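3.2 Small goods kept on the counter

Of the 56 households in the Vendville sample, 7 kept a stock of adhesive tape in the kitchen. We had expected tape to turn up in hall closets and garages, and the first version of the coding sheet (Arruda and Lei) had no line for it outside those two places. Silvana Nogueira added the line in March, after the Gritevdale pilot, and the earlier records were recoded by hand.

Masking tape behaves differently from the other small goods we logged. Batteries, string and candles are usually put away in a drawer and taken out one at a time. Masking tape is bought in packs of mixed widths, used for labeling jars and freezer bags, closing boxes and covering edges before painting, and the part-used rolls go back with the new ones. Size then becomes the main problem. A wide roll and a narrow roll don't stack well together, and a container that suits one leaves the other to tip over or slide around.

Householders dealt with this in two ways. The more common one was to sort by size and give the small rolls a container of their own, with the large rolls left on the open surface nearby. The other was to put everything in one deep box, which saved space but meant digging for the right width. Participants who used the deep box told Edivaldo Brito that they often bought a new roll when they could not find the one they had.

Shallow trays did well in the first group. A low rim lets the user see every roll from above, and a roll can be laid flat or stood on its edge against the side. Figure 4 shows a white plastic tray in use on a marble counter, with small and large rolls of one make on either side of it.

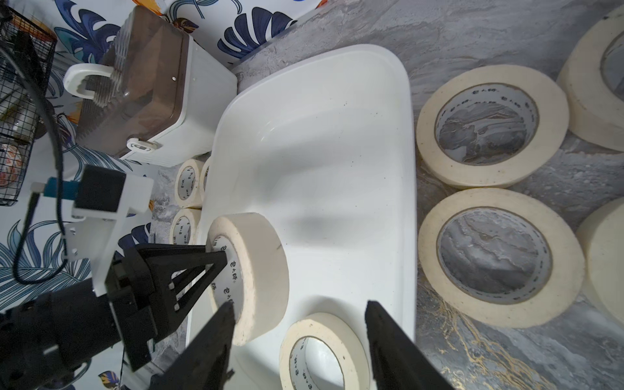 Figure 4. Masking tape rolls of two sizes and a rectangular tray, kitchen counter.

Trays have a drawback, as they take up counter space that is also wanted for cooking. In 3 of the homes the tray had been moved to the top of the refrigerator by the second visit, and the large rolls had not moved with it. We coded these as split storage. Lucimara Araújo has argued that the category is too broad, and we return to her point in Section 5, where tape is compared with string and with kitchen foil.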